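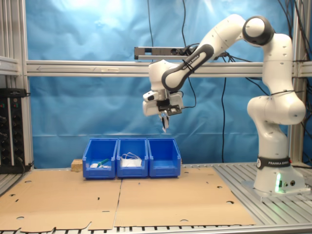 Arm over the three bins, Tallgate cell.

Ticket 1262 - Episodes dropped from the Trerker bin set
Opened by: Princess Villanueva
Status: Closed
Priority: Medium

Problem
The nightly export to Florkusard is throwing out episodes. The recorder says they saved fine, and the files open. The export log gives the same line for each one: "gripper state missing at end of episode." The run had 3823 episodes before the export and 30 were rejected. All of them are from the bin task. The drawer task on the same cell exports clean.

What I checked first
Disk space is fine. Clock sync between the arm and the camera host is within limits. I replayed 8 of the rejected episodes and the joint data is complete in all of them. Only the gripper channel stops early.

Update, 10:40 a.m.
Restarted the recorder and ran the bin task again by teleop. Same bins, same cardboard on the table, blue cloth behind. I moved small items between bins and ended each episode with the fingers over the bins. Two more rejects before lunch.
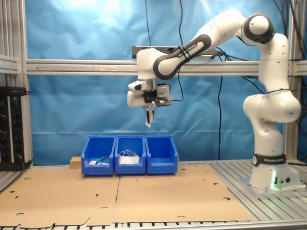
Update, 2:15 p.m.
Found a pattern. The rejects are the ones where the operator hits the stop pedal while a gripper command is still going out. The recorder closes the gripper channel first and the joint channel after it, so the last few gripper rows never get written. Thin items make it worse - the fingers take longer to settle and people stop too soon.

Fix
Changed the recorder config on Bawa so all channels close together, with a half-second hold after the pedal. Ran the bin task for the rest of the shift. No rejects in the export.

Left to do
The rejected episodes stay out of the training set. I don't want to fill in gripper values by hand. They are in the quarantine folder under this ticket number. The drawer task uses the old config and should be switched over before the December run.

Closed by P. Villanueva.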